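Pliltetetti: Folding and Putting Away
Progress report, March
To: Zollness small grants desk
From: Orvokki Kallio

Where we are

You asked for two pages and "no surprises." The short version is that the folding half of the work is nearly done, the putting-away half is behind, and we have spent less than planned on everything except storage boxes.

The grant pays for a plain guide to folding household laundry on a bed, for people who don't own a table big enough or have a table that is already covered in something else. We promised you 95 garments sorted, folded and written up by the end of this period. We have 86. Of the nine still missing, most are fitted sheets, which I had classed as garments in the application during what must have been an optimistic afternoon.

The hall is working out well. It is large and bright, and people can take phone calls at the far end without getting caught up in a duvet cover. The floor is easy to sweep, and we sweep it often, given how much lint one load of towels can produce.

Folding on a soft surface

Most of the period went on this chapter. A mattress gives under the cloth, the sheet on top of it makes wrinkles of its own, and any fold you press in tends to be gone by the time you have turned to admire it. The first draft said "smooth the surface before starting." Our readers at Ikonen sent it back with a polite note asking how. The new draft tells people to pull the bottom sheet toward them, lay the piece down with its thickest part in the middle, and work from both sides inward. It takes up half a page and I think it earns it.

Soft cotton things gave us the most trouble. They bunch at the sides and slump in the center, and a piece that has been picked up by one corner has to be opened out again before it can be folded at all. We now have a separate section on picking up, which was never in the outline. We have also given up telling people not to hang things over the nearest edge while they think. Everyone does it, including me, and the guide now allows for one piece at a time. 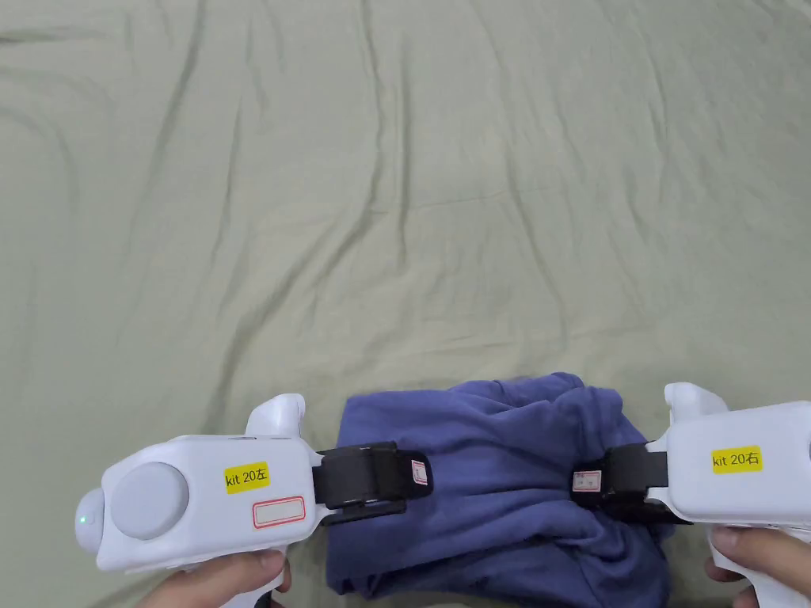
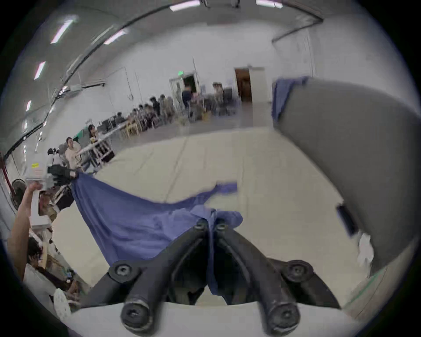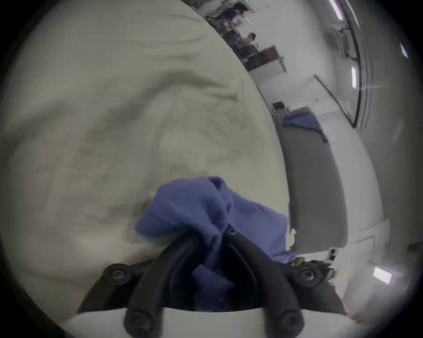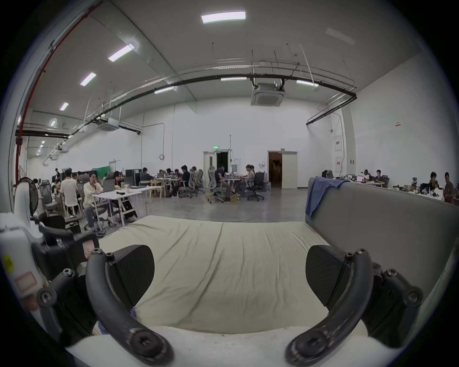
Blue cloth on pale bedding in the first and third, held up by two points in the second, over the corner of the gray partition in the fourth.

Putting away

Behind schedule, as mentioned. The boxes from Morent came in three sizes, none of them the size on the order. We kept the middle ones. The large ones hold so much that things go in and are not seen again until the season changes, and the small ones will take a folded shirt only if you sit on it. Exchanging both is under way and should cost us the postage and some dignity.

The labeling test did go ahead. Labels on the short side of the box were read, and labels on the lid were buried under the next box almost at once. I would have guessed this, but it is nice to have it in the notes.

Money

Underspent on bedding, overspent on boxes, level overall. The detailed sheet is attached separately. The line marked "sundries" is mostly lint rollers.

Next period

Finish the remaining pieces, fitted sheets last. Send the soft-surface chapter back to Ikonen. Redo the storage chapter once the exchange comes through. I would like to move the delivery date for that chapter back by three weeks and would be glad of a yes or no before we book the hall again.

Orvokki Kallio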